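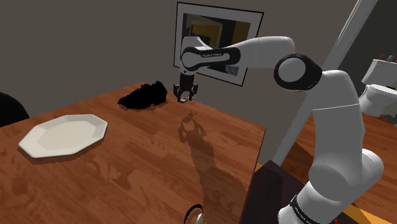
Residents' Association of Vatamari Street
Minutes of the May meeting

Start: 7 pm, in the reading room of the Grollport library.
Present: ten members. The secretary of last month was excused, the chair took these notes.

1. Minutes of the last meeting
Approved with one correction. The bus shelter is on the Lostosham side of the road, not on the school side.

2. Water meters
The letter from the water office was read aloud. The office will change the meters in all 169 apartments during the summer. Each household gets a card with the time of the visit. Members asked if a neighbor may open the door when somebody is at work. The chair will write to the office and ask this.

3. Courtyard trees
The old linden near gate 2 has dry branches over the parking places. One offer for cutting was received, from the company Cheon, for 800. The members found the price acceptable but want to know if taking away the wood is included. Decision is moved to the next meeting. Until then, please do not park under the tree.

4. Noise in the evening
There was a long discussion and not everybody agreed. Some families would like quiet from 9 pm, others think 10 pm is enough in summer. It was voted: seven for 10 pm, three for 9 pm. The notice in the entrance will be changed.

5. Bicycle room
The lock is again difficult to turn. A new one was already ordered. Bicycles without a name label will be moved to the back wall in June.

6. Other matters
A member asked for a second bench near the sandbox. The question goes on the list for the next meeting.

The meeting was closed at 8:40 pm. The next one will be in June, same room.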